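Gremerent Tableware Hire: Returns and Stacking FAQ

These answers apply to plates, dish racks and crates supplied from the Skarnstead depot. Glassware and cutlery have their own pages.

Do I have to wash plates before sending them back?

No. Scrape them and remove paper, skewers and foil. Washing is included in the hire rate for all plate ranges. If you choose to wash them anyway, the rate stays the same.

How should plates be stacked?

Stack by pattern and by diameter. Plain plates with a dark rim and printed plates must be kept in separate stacks, even where the diameters match. The foot rings differ, and a mixed stack will rock when it is moved.

Can I pick up a whole stack at once?

Yes, if both hands are under the lowest plate. Lifting from one side tilts the stack, and the upper plates can slide across one another. Printed designs are most at risk from this, as the foot of each plate rests on the decoration of the one beneath it.

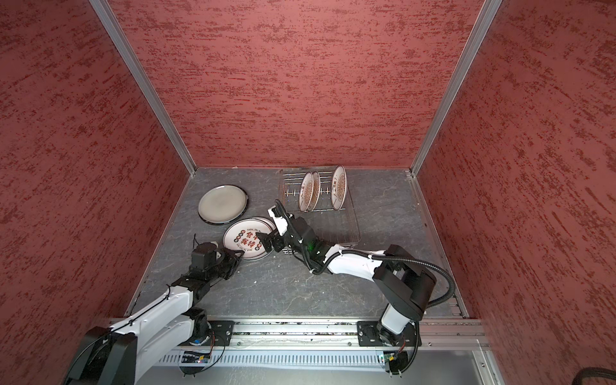 Stacks that will be left standing for longer than a meal service should have a paper disc between each pair of plates. Discs are packed in the lid of the crate. Used discs can go in with food waste.

What surface should I sort them on?

Any flat, hard surface that will not flex. Stone and stone-effect worktops are suitable. Wipe away crumbs first: a crumb under the foot of the bottom plate is enough to make the stack lean, and grit will scratch a glossy glaze.

Which way do plates go in the wire rack?

One plate per slot, on edge, all facing the same way. Do not put two thin plates in one slot. They hold water between them and may chip when taken out. The Lokska rack is for plates only; bowls need the Raju rack, which has wider spacing.

How many plates may I put in a crate?

The limit is by weight and is printed on the crate label. Count the discs as part of the load.

Are marks on the printed design chargeable?

Fine grey lines from cutlery are treated as wear. Chips on the rim, and lettering or characters worn through to the white, are charged at replacement cost. Quote the pattern number from your delivery note. Pattern 139 and pattern 147 have similar borders and are often confused.

Can plates go in the microwave?

Plain plates, yes. Printed plates, no.

Who do I contact about a shortage?

Diệp Sầm at the returns desk, before 2 p.m. on the day after delivery. Have the crate number to hand.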